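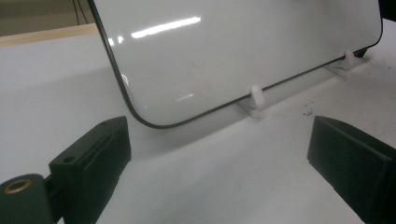 Steswood Canvas Work Jacket

Style 2257 is the number on the old paper order forms. Please use the name when you order by phone, as the number now covers both the lined and unlined versions.

The Steswood is a hip-length jacket in 12-ounce cotton canvas with a corduroy collar. It is cut straight through the body, with enough room for a sweater underneath. We have sold it under the Hoarau label for nine seasons. The pattern has changed once in that time, when the armholes were raised so the hem stays down when you reach up.

Fabric and lining

The canvas is plain woven and comes off the roll stiff. It is washed once after sewing, which takes out most of the shrinkage and some of the stiffness. Expect the elbows and cuffs to soften first. The color will fade along the seams and pocket edges, and the brown fades more than the navy.

The lined version has a cotton flannel body lining and smooth quilted sleeves, so a shirt cuff does not ride up when you put the jacket on. The unlined version has bound seams inside. Both use the same outer shell.

Details

Collar: fine-wale corduroy, dark brown on all colors
Front: five metal shank buttons, plus a spare sewn inside the left seam
Pockets: two patch pockets at the hip, one chest pocket with flap, one inside pocket (lined version only)
Cuffs: button cuffs with two settings
Back: plain yoke, no vent
Stitching: double row at shoulders, armholes and side seams

Colors

Brown, navy, olive and stone. Stone is available unlined only. The olive is a little grayer than it was last year – if you are trying to match a pair of Grarkby trousers bought before May, ask us for a fabric swatch first. Swatches are free.

Sizes

Small: chest 36 to 38
Medium: chest 39 to 41
Large: chest 42 to 44
Extra large: chest 45 to 47
Double extra large: chest 48 to 50

These are body measurements in inches, taken under the arms over a shirt. The jacket itself measures 4 inches more than the top of each range. If you fall between two sizes and plan to wear it over a shirt only, take the smaller one. For the lined version over a heavy sweater, take the larger.

Body length in medium is 28 inches from the base of the collar to the hem. Each size up adds half an inch. Tall sizes add two inches to the body and one and a half to the sleeve. They are made in medium through extra large, in brown and navy.

Prices

Unlined, regular sizes: $70
Lined, regular sizes: $94
Tall sizes: add $8
Replacement buttons, set of five: $3

Prices do not include shipping. Sales tax is added where it applies.

Care

Wash cold, inside out, with the buttons done up. Hang to dry. The lined version takes a full day or longer to dry through, so do not put it away until the quilting in the sleeves feels dry. A hot dryer will shorten the sleeves by as much as an inch and we can't replace a jacket for that. Do not use bleach. The corduroy collar can be brushed with a soft clothes brush once it is dry.

Dark colors give off some dye in the first few washes. Wash the navy by itself until the water runs clear, and be careful about wearing it over a white shirt before then.

Repairs

Seams and buttonholes are repaired free for two years from the date of purchase. After that we charge for time, with a minimum of $10. We can also replace the collar and reline the sleeves. Send the jacket clean, with a note pinned to the place that needs work. Repairs take about 4 weeks, longer in the fall.

We do not dye or alter jackets. Any tailor with a heavy-duty machine can shorten the sleeves, but the cuff has to come off and go back on, so get a price before you agree to it.

Stock

Stock as of July 21, 2002: 141 lined jackets in all colors and sizes. Unlined brown is sold out in medium and large. More are being cut now and should ship by the end of September. We will take back orders and will not charge your card until the jacket leaves.

Returns

Unworn jackets may be sent back within 30 days for exchange or refund. Leave the tags on. Washed jackets cannot be returned unless there is a fault in the cloth or the sewing. The first exchange for size ships back to you at no charge within the 48 states.

Goes with

Grarkby Trousers – flat front, same canvas in a lighter weight
Cemulcombe Flannel Shirt – two chest pockets, long tail
Cemulcombe Crewneck Sweater – lambswool, fits under the lined jacket in the same size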